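Stock transfer into joint names – does the registrar need the original certificate?

Asked in: Shares, Settlement and Registrars
Viewed 1,112 times

I hold 100 shares in Golestani as an old paper certificate, in my sole name. I'd like to move them into joint names with my wife and then get them into our nominee account at Pillcombe so that we can sell a few whenever we like. Pillcombe sent me two forms, one headed stock transfer and one headed dematerialisation request, and I can't work out which goes first. The registrar is Clirna. Their phone line is very friendly but I got two different answers on two calls.

Also, does the settlement clock start when I post the form or when the shares show up in the account? I have 47 more shares in Nilari in the same position, so whatever I learn here I'll get to use twice!
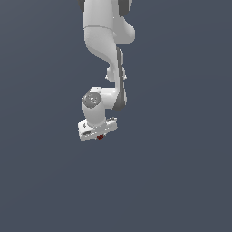
One more thing I should have said: the certificate still shows our previous address. I never told the registrar we had moved. Dividends go straight to the bank so it never came up.

3 answers

Answer 1 (marked helpful)

Great question, and I love that people are still turning up with paper certificates. I went through this with my own in April and rather enjoyed it, once I understood the order.

Start with the address. Write to Clirna, quote the reference number on your certificate or your last dividend slip, and give the old and new addresses. Wait for them to confirm. If the form arrives with an address that doesn't match the register they may well send it back, and you've lost a fortnight.

Next, ask Pillcombe one question before you sign anything: is the joint account already open, in both names? If it is, you may not need the first step at all. Plenty of brokers will take shares from a sole holder straight into a joint nominee account on a single form, with the original certificate attached. Others want the names to match exactly, and then you do the transfer into joint names first, wait for the new certificate to come back, and send that one off with the second form.

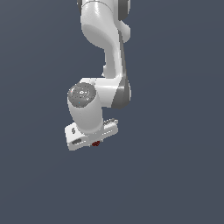 Either way the original certificate has to go with the form – a photocopy won't do. Send it by a tracked and insured service and keep a scan of both sides. If you can't find the certificate you'll need a letter of indemnity, and there's normally a charge for that, so have a good rummage in the loft first.

As for the clock, there isn't one yet. The settlement period belongs to a trade, so it begins on the day you sell. Moving paper into an electronic holding is a registration job and takes as long as the registrar takes. Mine was 3 weeks. Don't place a sale until you can see the shares in the account, because if you sell and can't deliver on time you could be charged for it.

Do the Golestani ones first and leave Nilari until they've landed. Check who the Nilari registrar is too, it might be a different firm.

Answer 2

Just sign the stock transfer and send everything to the broker, they sort it out. Worked for me.
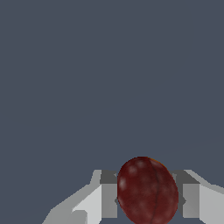
Different broker though, and mine were staying in one name.

Answer 3

Lovely clear first answer. I'd add a word on tax: a gift between spouses who live together doesn't normally trigger capital gains in the UK, but your wife takes on your original cost for her half, so dig out what you paid and keep it with the paperwork. It's a joy to have that to hand when you do sell. Look at the back of the transfer form as well – there are certificates there about stamp duty, and for a gift with no money changing hands you usually fill in the one saying none is due. I left mine blank and it came straight back.

Comment from the original poster

Thank you all, this is brilliant. Pillcombe say the joint account is open and they'll accept the single form, so the address letter goes off to Clirna this afternoon. Found the Nilari certificate in with the boiler manual.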